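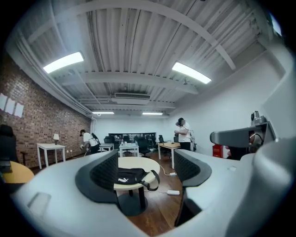
According to Anselmo Bermúdez, a pedestal table should be judged first by its foot and only after that by its top, and many buyers do it in the opposite order.

A pedestal table is a table whose top is carried by one central support instead of legs at the corners. The top is most often round. In offices and workrooms the small round form is common, and it serves for short talks, for drinking coffee, or simply as a place to put down a bag when entering.

Construction

The support has three parts: the foot, the column and the plate. The foot may be a flat disk, a cross or a bell shape. The column is a tube or a turned post. The plate is fixed on the upper end of the column and receives the screws of the top. In tables with a metal column, a long threaded rod often passes through the inside and pulls all the parts together. If this rod becomes loose, the table begins to rock, even on a level floor.

Dark bases under light tops are a frequent combination. Marks from shoes are less visible on a dark foot, and a cream or white top makes a small room look brighter.

Stability

The table tips when a load near the rim is too heavy for the foot. A wide foot helps, but it takes space from the feet of the persons sitting. The Retness workshop, which made small tables for reading rooms, used a foot of 21 inches and put a cast weight of 7 pounds inside it. Its competitor Fankhauser preferred a narrower foot with adjustable glides – a good solution on old wooden floors, where the boards are seldom completely flat.

Bags with a long strap are better laid in the middle of the top. A hanging strap can be caught by a passing knee, and the bag is then pulled down together with the cups.

Use with electric devices

A pedestal table has no corner leg along which a cable can be led. Adapters are therefore often left on the floor beside it. Some later models, among them the Estero, have a hollow column with an opening near the foot for the cable.

Categories: Tables | Office furniture | Articles needing more references

Related articles
Bistro table
Drum table
Furniture glide
Matusard (furniture maker)
Tilt-top table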